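Lurdale Trade Hall, Day 2: Item Trackers and Small Batteries

Posted January 15, 2020

I spent one day at the Lurdale winter electronics fair and went mainly for the trackers, the small tags you put on keys and bags. The hall opens at 9 and the line at the side door moves faster than the one at the front. Parking is $20 and the lot takes cards.

Clasetness had the largest stand in the tracker row. Their new tag uses a coin cell that the owner can swap without tools. The back twists off with a thumb. The old one, sold through December, needed a small screwdriver, and I have scratched two of those. Oldřich Ševčík, who was running the demo table, told me the phone app will show the charge as a percentage. The current app only has a low battery warning. He had no date for the update on older phones.

I asked about range. The printed sheet says 300 feet outdoors. Inside the hall my test tag dropped out well before the end of the row, but there were a lot of radios running in there.

Flelesberg was two stands down with a wallet card tracker. It is sealed, so when the battery is done you mail the card back and get a discount on the next one. I don't like that much. The card is thin and fits a normal slot. 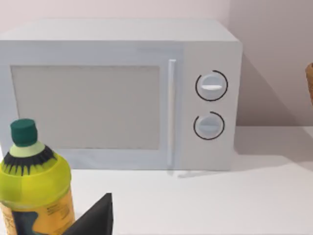 Upstairs was the smart home section, which was quieter. Tayla Tipoki gave a short talk on moving devices from one account to another when a house is sold. Her slides will be on the fair's site later this month. She took questions for longer than the talk itself, most of them about door locks.

The board by the exit gave attendance for the first day as 1,662. Lunch was a sandwich from the Buenaventura cart outside, better than the one in the hall and a shorter wait.

I bought one Clasetness tag at the show price and it is on my car keys now. I'll post again when the app update comes out.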